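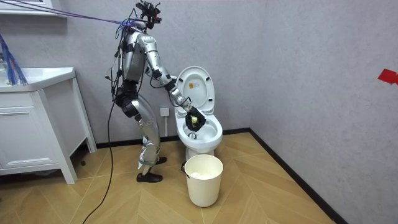
How often does a toilet bowl need brushing?

Once a week for a bathroom used by one or two people, twice a week for a family. Hard water areas need the second brushing regardless of how many people use the room, as scale starts to hold at the waterline within days.

The procedure below is the one in the Welirden building handbook, revised in February. It covers the bowl, the rim channel, the brush and the holder. Floors and tanks have their own pages.

What you need

Toilet brush with a full head of bristles
Holder or small bucket that the head fits inside
Liquid bowl cleaner (we stock Ninix; any thick acid-free gel will do)
Measuring cup, 500 ml
Gloves
Paper towels

Do not use bleach and a descaler in the same session. If you don't know what was used last, flush twice before you begin.

Step 1. Set up

Turn on the fan or open the window. Raise the lid and the seat together and check that they stay up without being held. A seat that drops forward has loose hinge bolts and should be tightened first. Put the brush holder on the floor beside the bowl, close enough that the brush can go from one to the other without dripping on the floor.
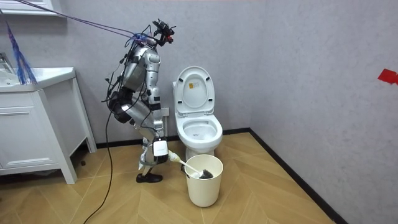 Step 2. Apply the cleaner

Lower the water level by pouring 500 ml of clean water into the bowl quickly, in one motion. On most bowls this pushes part of the standing water over the trap - it will not refill until the next flush. Run the gel under the rim in one full turn. Leave it for ten minutes. Longer does nothing useful with an acid-free product.

Step 3. Brush

Work from the top down. Push the bristles up under the rim and go all the way around with short strokes, then do the sides in overlapping vertical strokes. Finish at the waterline and the trap opening, where most of the scale is. Press hard enough to bend the bristles but stop before the core of the head touches the ceramic. A core scraped on the glaze leaves gray marks that need a separate polish.
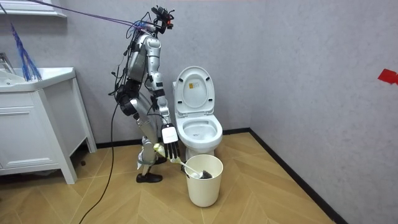

Grip matters more than force. Hold the handle near the end for the sides, and move the hand down for the rim, where the angle is tighter. Brushes with thin handles flex at the neck and lose pressure under the rim. The Coppens long-handled type is stiff enough, though its head is too wide for some compact bowls.

Step 4. Rinse the bowl and the brush

Flush, holding the brush head in the moving water. Flush a second time if there is foam left. Tap the handle lightly on the inside of the rim, then let the head drain over the bowl for a minute or two before it goes back in the holder. 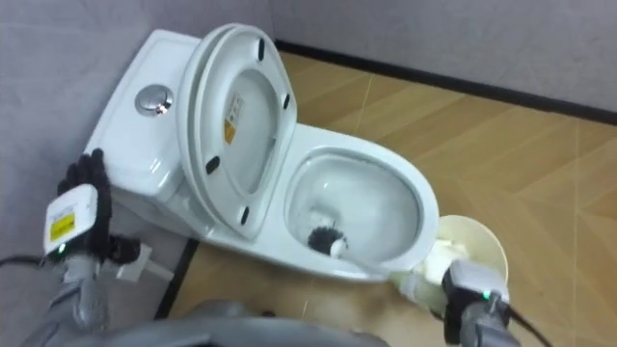 Silgate wrote in to say that draining for a minute was not enough in their bathroom, and that the holder had a layer of brown water at the bottom after each week. They now lay the handle across the bowl, lower the seat onto it and leave it there for half an hour. This works with a straight handle. A curved one tends to roll, so check it before leaving the room.

Step 5. Clean the holder

Empty the holder into the bowl. Fill it with 200 ml of hot tap water and a little dish soap, swirl, empty again and dry the inside with a paper towel. Do this every second cleaning.

Replace the brush when the bristles stay bent after rinsing.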